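Exportar telas no Plidex (guia rápido)

Antes de tudo, salve o projeto. O exportador lê o arquivo do disco, alteração não salva fica de fora.

1. Menu Arquivo > Exportar > Telas.
2. Marque as telas. Limite de 60 por lote, passou disso divida em 2.
3. Formato: PNG ou PDF. Pra mandar pro Haltar, só PNG.
4. Escala 2x. Confirmar.

Nomes de tela com acento às vezes dão erro 41. Renomeie e exporte denovo.
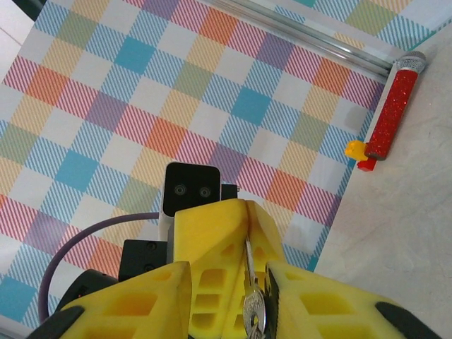

Dá pra exportar só um componente, sem a tela inteira?
Selecione o componente, botão direito, Exportar seleção. Vai pra mesma pasta do lote.

Pasta padrão: Exportados, dentro do projeto. Pra mudar, Preferências > Caminhos. Reiniciar o programa depois, senão ele continua gravando na antiga.

Links entre telas só saem no PDF. No PNG some tudo, inclusive as anotaçoes.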